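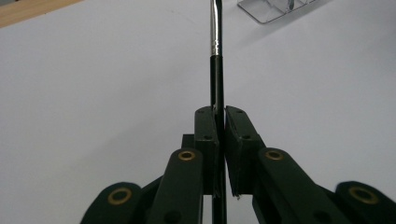 Atelier Préhension, groupe Maintenance cellules, Plikus

Reprise de la pince de la cellule 3

Je note ici la procédure telle que je l'applique depuis octobre, la fiche d'origine étant restée muette sur les bagues. La cellule 3 sert aux objets fins : manches de pinceaux, stylos, petites tiges. Sur les pièces larges, un mors mal réglé passe inaperçu. Sur un manche noir lisse avec une virole métallique, le défaut d'angle se lit à l'œil nu, d'où le choix de ce type de pièce pour le contrôle final.

Démontage

Couper l'air et l'alimentation, ouvrir la pince à la main jusqu'en butée. Chaque mors vert tient par deux vis. Je commence toujours par le mors gauche, plus accessible à cause du bloc de montage situé derrière. Repérer les mors au crayon gras côté interne : ils sont symétriques mais l'usure ne l'est pas, et les intervertir décale le point de serrage.

Les biellettes viennent ensuite. Quatre bagues couleur laiton sont visibles côté caméra, deux sur les bras intérieurs, deux sur les lobes extérieurs. Elles sont montées serrées. Ne pas les chasser au tournevis, même pour aller vite. J'utilise l'extracteur Hofstetter avec l'embout court, l'autre porte sur le lobe et le marque.

Nettoyage

Chiffon non pelucheux, alcool isopropylique, séchage à l'air. Pas de graisse sur les bagues. La graisse Parnach livrée avec le kit est réservée à la vis de commande ; sur les articulations elle retient la poussière et on retrouve du jeu au bout de 29 heures de fonctionnement (mesuré deux fois, même valeur).

Les bords inférieurs des mors sont à regarder de près. De petits éclats ou fils clairs finissent par apparaître à l'endroit où la matière touche la pièce. Tant qu'ils ne gênent pas la fermeture je les laisse. Au-delà, cutter neuf, passe unique, jamais de papier abrasif.

Remontage et réglage

Serrer les vis en deux passes, d'abord au contact, puis au couple de la fiche. Entre les deux, fermer la pince sur une cale et vérifier que les faces internes se présentent bien. Un léger dévers du mors droit vers l'extérieur, en tête, reste dans la tolérance que je me suis fixée. À gauche je n'en accepte pas.

Remettre le compteur de cycles à zéro dans Doltetti, menu Outil, page 18. Le code 306 s'affiche si l'on a oublié de refaire l'origine. Il s'acquitte seul après la prise d'origine, inutile de redémarrer la baie.

Contrôle

Tige verticale, corps entre les deux mors, virole au-dessus, plateau blanc dégagé sous la caméra de la pince. Je regarde la verticalité et le centrage. Si la tige penche à la fermeture, reprendre les vis du mors concerné avant de toucher aux biellettes.

Reste à commander des bagues d'avance, le tiroir est vide.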